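De : Selina Steiner
À : liste jardin-treille
Objet : Re: taille de la treille, quand ??

Bonsoir à tous,

vite fait avant de filer. Pour la treille d'Irville : pas avant fevrier à mon avis. L'an dernier on a taillé en décembre, gel derrière, deux bras perdus côté mur.

Hugo Millet a écrit :

> On taille court ou long cette année ? J'ai lu tout et son contraire. Et il reste 200 liens à la remise, ça suffit ou j'en commande ?

Court. Deux yeux par courson, pas plus, sinon ça file en bois et les grappes restent maigres. Les vieux bras : on garde ceux du bas, on rabat le reste. 200 liens c'est large.

Sécateurs : désinfecter entre chaque pied, svp. Alcool dans le seau bleu. L'esca on l'a déjà eue sur le pied du fond, pas envie de recommencer.

Fil du haut détendu, il en faut 30 mètres. Riaan Radebe, tu peux voir ça chez Zevik ? Ticket à me renvoyer, pas à la liste.

Pour les sarments, pas de feu, broyage. Le broyeur est reservé, à rendre le soir même.

Raisin blanc sur la deuxième et la troisième.

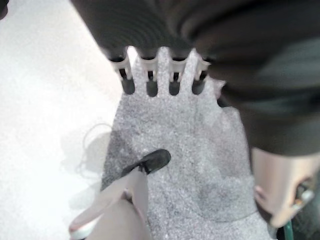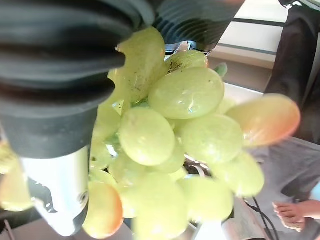
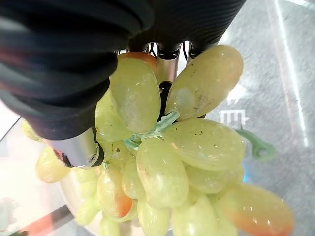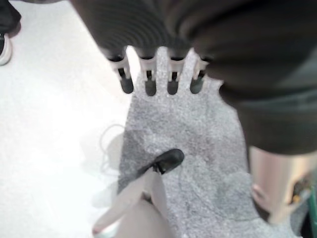
Kiyoshi Hattori répond que février lui va, mais qu'il laisserait trois yeux sur le pied près du portail, trop faible l'été dernier pour être rabattu si court. Il apporte l'échelle.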